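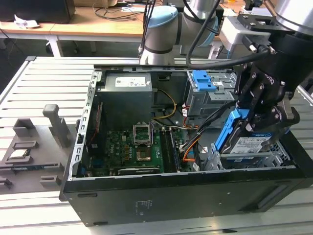 3 min read

June, 9:40 p.m.

Hot again. I slept badly and got up at five, had toast, and sat on the back step until the paper came. The paper is thinner every month. It had a long piece on what people throw away in this county, and I read it twice because it was the same argument I've been having with myself since winter.

I said in January that I would try to go the year without buying a new version of anything I already owned. Food doesn't count, and neither do socks. So far I have kept to it except for the kettle, which leaked onto the counter and into the toaster, and I decided I'd rather break a rule than burn the house down. The toaster was fine after it dried out.

What I've found is that most of the work is in locating the part. Fixing the washing machine door took me 20 minutes. Finding the latch took most of April. The maker no longer sells it, two sites that claimed to have it sent me a refund and an apology, and in the end it came out of a dead machine behind Khoo, the hardware store on the river side of town. They wanted 2 dollars for it. I gave them five, and the man at the counter seemed annoyed about having to ring it up differently.

Today's job was the box fan in the bedroom. It had been humming and then not turning, and if you pushed the blades with a pencil it would get going. I took the grille off after breakfast. There was a mat of gray lint wound around the shaft behind the blade, and the oil had gone to something like varnish. I cleaned it with rubbing alcohol and a toothbrush, put two drops of light machine oil on each end, and spun it by hand until it moved freely. It's running now as I write. It still has a tick on the low setting. I can sleep through a tick.

Ravinder Penner called around ten to ask if I wanted the old Plarkel sewing machine from her mother's house. I said yes before I had thought about where it would go. She says it weighs as much as a calf. The motor runs but the belt is cracked, and there's no manual, only a drawer full of bobbins that may or may not fit. I'll pick it up when the truck is back from getting its brakes done. I don't sew well. I can hem pants and I once made a curtain that was longer on one side.

Lunch was the rest of the bean soup, cold. Too hot to light the stove.

In the afternoon I worked on my list. I've been writing down everything in the house that has a plug or a motor, with the year I got it if I can remember and what has gone wrong with it so far. I'm at 111 lines. I didn't expect to reach half of that. The clocks alone take up a good part of a page. It's a dull list but I like having it. I can see which things have been no trouble for decades, and they are mostly the ones with a single switch.

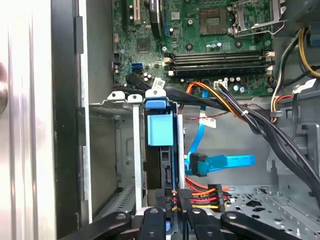
The worst ones on the list are the things that still work and are no longer supported. The printer is fine. It has been fine for as long as I've had it, but the program that runs it, Prameck, stopped being updated, and one of these days it won't open and that will be the end of a printer with nothing wrong with it. I have a hard time putting that in the same column as the fan. There's no lint to clean out. I've written "waiting" next to it.

Desktop computers at least come apart with a screwdriver. I put that in the margin of the list as a point in their favor. Laptops and phones got a minus sign each. I've opened one phone in my life and it went back together with a screw left over and a dark line down the screen.

Kojo Agyeman came by at four to return the ladder. He thinks the whole idea is a false economy. His argument is that my time is worth something, and if I spend April looking for a latch I could have been earning the price of a new washer. I told him I would have spent April doing the crossword. He said that was also worth something. He had a glass of iced tea and looked at the fan, and then he said his own dehumidifier had been making a noise, and did I think it could be the same problem. I told him to bring it over. He had already brought it. It was in the back seat of his car.

So that's in the hall now. I'll look at it tomorrow, before it gets hot. It smells of his basement.

He does have a point about the time, though, and I want to be fair about it. If I add up the bus rides to Khoo, the hours on the phone, and the parts I bought that turned out to be the wrong size (3 of those, all in a coffee can on the shelf), I haven't saved much. I may have lost a little. I've never had a head for that kind of sum and I haven't tried very hard to do it. I like knowing what's inside the things I use. Before this year I couldn't have told you how the washer door knew it was shut.

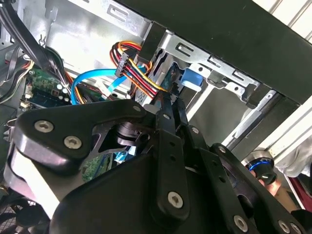
Inside an open desktop case.

Walked down to Fena after supper for milk. It's the only store still open past seven, and they keep the doors propped in this weather, so you can hear the coolers from the sidewalk. The one at the end was turned off and had a sheet of cardboard taped over it. I asked the girl at the register what had happened and she said the compressor went and they're getting a whole new unit, since the repair would take longer. I thought about Kojo's argument on the walk home. A store can't have a cooler down through June. I suppose I can wait for things because I have only myself to keep waiting.

The milk was on sale. Also bought peaches, not quite ripe, and a packet of needles for the Plarkel. I should have asked Ravinder what size it takes. I'll call her in the morning.

Watered the tomatoes when I got in. The hose connector is dripping again and needs a washer. Wrote it on the list, then crossed it out, as a hose has neither a plug nor a motor.

Bed now. Window open, fan on low.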